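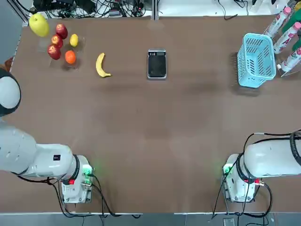

Pilletti Opens Community Kitchen Program in Illier

ILLIER, June. Pilletti is thrilled to open its free home cooking program at the old Vrabec dairy building, with evening classes for anyone who wants to cook more at home and throw away less. The first session filled up fast, and a second has been added!

Classes start at 5 p.m. and run through the summer. Each one covers a single topic (soups, quick pickles, fruit desserts, bread) and everybody goes home with a printed recipe booklet. The kitchen has 8 cooking stations, and 116 residents have signed up so far. 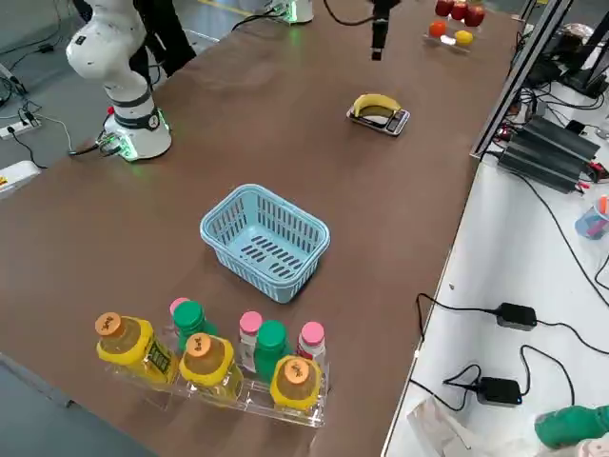 Ciketov, the local grocery co-op supplying the produce, said it hopes the program will bring new cooks into its stores and that it would gladly do the same again next summer. The co-op has set aside 3000 pounds of fruits and vegetables for the season.
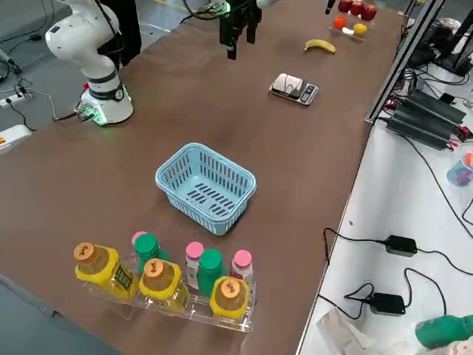

Fruit night is already the most requested class. Cooks will learn to make a baked apple pudding, a banana loaf and a fresh citrus syrup that keeps well in the fridge. Apples, a lemon and a single banana, like those on and beside the clear tray, are plenty to get going with, and the booklet lists easy swaps.

Sign-up is open at the Pilletti front desk in Illier. Children are welcome with an adult. Please bring an apron and a container for leftovers.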